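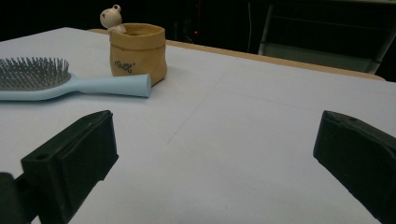
About Ukineck

Ukineck is a school for dogs and the people who love them, and we've been at it in Grisham long enough that some of our first puppies now have gray muzzles. We started with one borrowed barn, a box of tennis balls and a class of dogs who mostly wanted to eat the leashes. It was so much fun that we signed the lease on a bigger space that same August.

These days we run puppy class, family manners, scent games and a beginner trick class that always fills first. (If you've never seen a Great Dane learn to take a bow, come by and watch from the bench!) Groups stay small, with plenty of room between mats, so shy dogs can settle in at their own speed. We teach with food, toys and praise. No shock collars, no prong collars, no yelling.

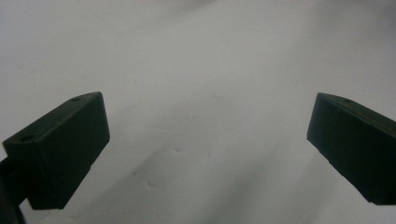 Plain white surface

All kinds of dogs are welcome here. We've had herding dogs, hounds, seniors, three-legged dogs, deaf dogs who learn hand signals faster than the rest of us, and more mystery mixes than anyone could name. As of February 3, 2021, 3,003 dogs have finished at least one course with us, and 556 of those came from shelters or rescue groups. Those graduations are the ones where everybody cries a little, trainers included.

Scent games deserve their own mention because we're a bit crazy about them. Your dog learns to find a tin with a drop of birch or clove oil hidden in a room full of boxes, and the look on their face when they get it right is wonderful. Older dogs do great at it. So do dogs who bark at other dogs, since everyone searches one at a time while the others wait in the car or behind the screens.

Our trainers keep learning too. Each one puts in over 50 hours of study a year, and they trade notes constantly, usually while somebody's beagle is going through their pockets.

We have 37 places in each round of classes. New rounds open every seven weeks, and puppies can join as soon as their vet gives the okay. You'll need a flat collar or harness, a six-foot leash, proof of shots and a bag of treats cut up very small. Smaller than that, even!

Our front door is on the Ultia Street side, with parking and a strip of grass around back. Please let your dog visit the grass first.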